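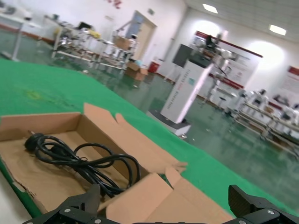
Figure 1. Coiled power cord in the open box, wrist camera view.

Progress on cable picking, Ernbridge site, July to 27 September 2018

The cord task now has 200 recorded runs against a plan of 100. Training on wrist views alone still gives poor grasps where loops cross — we are adding a second grasp label for the plug end. The Wolline simulator set stays at 2000 samples. 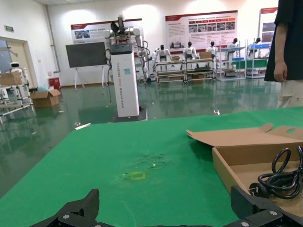
Figure 2. Gripper open over the table, box to the right of the yellow tape mark.

Next period: vary the box position and repeat the test with the Pimentel planner. No change to the budget.

Contact: Kivomine project office | Back to top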